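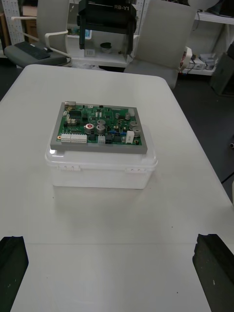 Circuit board in its grey tray, on the lid of the storage box

Amanuel Zeleke wrote:
> Before I order anything for the Takora harness, can someone confirm
> what goes through the round connector? The Serrano drawing shows
> one loom and no earth. Also, is the board still in its tray, and
> can we keep it there while we work on it?

Amanuel,

The Serrano drawing is out of date. Please use the Josto one, sheet 4, and mark up your copy where it differs from the notes below.

The board stays in the tray. The white multi-pin headers are along one edge, so the plugs can be fitted and removed without lifting it out. Hold the header with one hand when pulling a plug. The old ones are stiff and the solder joints behind them have been reworked once already. Leave the capacitors alone for now. I will order replacements with the Tostano parts in December. 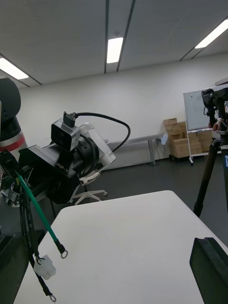
Bench space is limited until then, so keep the box and the board together and put offcuts straight in the bin. Strands of copper on a bare board have cost us one unit this year.

On the connector, the wires are as follows:

Red group: runs to the black rectangular multi-pin housing. Cut to 300 mm before crimping.
Thin black: same housing, same length plus a little slack.
Green with yellow stripe: earth. Missing from Serrano, present on Josto.
Black sheathed cable: leave the sheath on until it is inside the shell — stripping it further back leaves the cores unsupported.
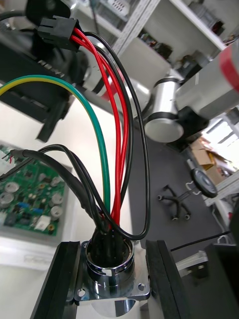
Round connector on its square flange, wires entering from the open end

Do not close the shell until every core has been buzzed through to the housing and the readings written on the sheet. The last batch had 3 crossed pairs, all found after assembly, and all 3 had to be cut off and remade.

The crimps are stock item 87. If the drawer is low, tell me before starting — a part-finished loom is harder to store than a bag of loose wire.

Hagos Kassa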